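Speaker notes – Open day at the Delport hall, what we showed and what we'd change

Slide 1. Title

Say hello, say where I work (Rüegg, handling group). Mention that the slides go up on the Berkden page by Thursday.
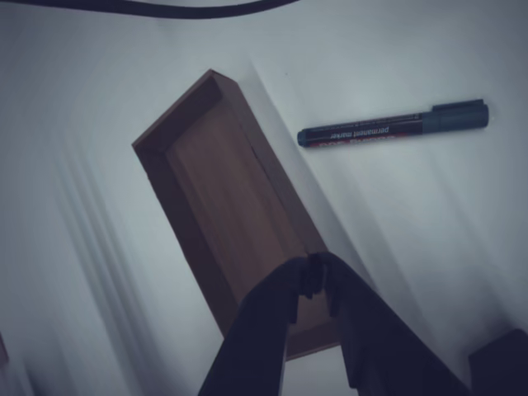

Slide 2. Why we held it

Customers kept asking to see small-part handling up close. Trade fair booths are too loud for that. We wanted people at the table, asking questions while the arm was running. The hall was free for one day in July, so we took it.

Slide 3. The task

Pick up an everyday item, put it in an open tray, take it out again. Pens, markers, small boxes. Point out that visitors chose the item and put it down wherever they liked. No fixtures, no marks on the table.

Pause here. Ask who in the room has run a live demo with the public.

Slide 4. The day

Doors opened at 9. Groups of 28, two stations. Each group got a short safety talk, then 20 minutes at the table. Tondach sent their whole maintenance shift in the afternoon, and they asked the best questions – mostly about wear on the fingers and how long a swap takes.

Slide 5. Numbers

1,903 pick attempts in the log across both stations. 64 stops by the operator. Say clearly that a stop is not the same as a failed pick. Some were visitors leaning over the line. Don't read the whole table out.

Slide 6. What gave us trouble

Round items roll when a finger touches them first. Thin tray walls are easy to clip on the way down. Afternoon light changed the shadows on the table and we had to adjust the camera settings over lunch and again at 3.

Slide 7. Next time

Smaller groups. A second screen so the back row can follow. Printed sheet with the gripper data – we ran out of answers on payload.

Leave slide 7 up for questions. If there's time, show the short clip from station 2, sound off.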